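Gruppenkrankenversicherung für Kleinbetriebe

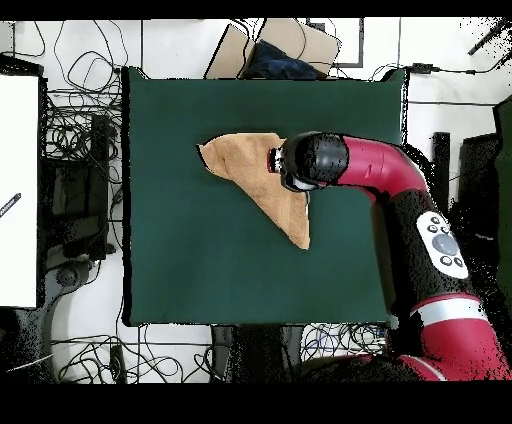
Was damit gemeint ist
Eine Gruppenkrankenversicherung (viele sagen auch Firmenpolice, ich bleibe beim längeren Wort) ist ein Rahmenvertrag, den ein Betrieb mit einem Krankenversicherer schließt und dem die Beschäftigten dann beitreten. In Deutschland geht es dabei fast immer um Zusatzschutz, also um das, was die gesetzliche Kasse nicht oder nur zum Teil zahlt: Zahnersatz, Brille, Zweibettzimmer, Vorsorge. Der Fachbegriff lautet betriebliche Krankenversicherung, kurz bKV. Die normale Kassenmitgliedschaft bleibt davon völlig unberührt, das werde ich ständig gefragt!

Ich schreibe diesen Eintrag aus der Sicht von jemandem, der selbst mal in so einem Laden gearbeitet hat. Wir waren 12 Leute, und der Chef hatte den Vertrag abgeschlossen, ohne uns groß zu erklären, was drinsteht. Also habe ich mich eingelesen.

Abgrenzung
Verwechselt wird die bKV gern mit der betrieblichen Altersvorsorge, mit der sie nur den Arbeitgeber als Vertragspartner gemeinsam hat. Auch die Berufsgenossenschaft ist etwas anderes: Die ist Pflicht und zahlt bei Arbeitsunfällen und Berufskrankheiten. Die bKV ist freiwillig, zumindest für den Betrieb. Und eine private Zusatzversicherung, die man selbst abschließt, läuft über einen eigenen Vertrag, mit eigenen Gesundheitsfragen und eigenem Beitrag.

Zwei Grundformen
Bei der arbeitgeberfinanzierten Form zahlt der Betrieb den Beitrag, und zwar für alle oder für eine klar beschriebene Gruppe (zum Beispiel alle unbefristet Beschäftigten). Gesundheitsfragen fallen hier meistens weg. Für mich ist das der eigentliche Reiz, gerade für Kolleginnen und Kollegen mit Vorerkrankungen, die allein kaum einen Tarif bekommen würden.

Bei der arbeitnehmerfinanzierten Form stellt der Betrieb nur den Rahmen, und wer mitmachen will, zahlt selbst. Das ist oft günstiger als ein Einzelvertrag, aber Gesundheitsfragen können wieder auftauchen. Es gibt auch Mischungen: Grundschutz vom Chef, Aufstockung auf eigene Rechnung, manchmal auch für Ehepartner und Kinder.

Baustein oder Budget
Früher wurden fast nur Bausteine verkauft. Man bekam Zahn oder Brille oder Klinik, und wer den Baustein nicht brauchte, hatte eben Pech. Inzwischen sind Budgettarife sehr verbreitet. Da steht jeder Person im Jahr ein fester Betrag zur Verfügung, den sie über mehrere Leistungsbereiche verteilen darf. In meinem alten Betrieb waren es 400 Euro, und ich habe im ersten Jahr 225 davon für eine neue Brille ausgegeben (und den Rest verfallen lassen, weil ich die Frist nicht kannte, das ärgert mich bis heute). Ob ein Restbetrag ins nächste Jahr mitgenommen werden kann, steht in den Tarifbedingungen. Meistens geht es nicht.

Mindestgröße
Und jetzt der Punkt, an dem kleine Betriebe gern hängen bleiben. Viele Versicherer verlangen eine Mindestzahl an versicherten Personen, und die unterscheidet sich von Haus zu Haus und von Tarif zu Tarif. Sandamali Sheikh, die den Blumenladen Samatia führt, hat mir erzählt, dass sie mit ihren 7 Angestellten bei zwei Anbietern gleich wieder aus der Leitung geflogen ist. Beim dritten klappte es, allerdings nur mit einem einzigen Budgettarif zur Auswahl. Die Tischlerei Clidska nebenan hat es über einen Rahmenvertrag ihrer Innung gelöst. So etwas gibt es in manchen Branchen, und ich würde dort immer zuerst nachfragen!

Steuer und Lohnabrechnung
Gewährt der Arbeitgeber echten Versicherungsschutz, gilt der Beitrag in der Regel als Sachbezug und kann innerhalb der monatlichen Freigrenze steuerfrei bleiben. Alles, was in diesem Monat sonst noch als Sachbezug läuft, zählt aber mit, also auch der Tankgutschein. Wird die Grenze überschritten, ist der gesamte Betrag steuerpflichtig, auch der Teil darunter. Alternativ kommt eine Pauschalversteuerung in Frage. Mehr traue ich mich hier nicht zu sagen, das gehört ins Lohnbüro.

Wenn man den Betrieb verlässt
Mit dem Arbeitsverhältnis endet normalerweise auch der Gruppenschutz. Viele Verträge erlauben die Weiterführung als Einzelvertrag, dann zum Einzelbeitrag und innerhalb einer Frist, die man sich am besten gleich beim Ausscheiden schriftlich geben lässt. Bei Elternzeit oder langer Krankheit ist es uneinheitlich: Manche Tarife laufen beitragsfrei weiter, andere ruhen.

Siehe auch
Betriebliche Altersvorsorge
Sachbezug
Zahnzusatzversicherung

Stand des Eintrags: 28. März 2024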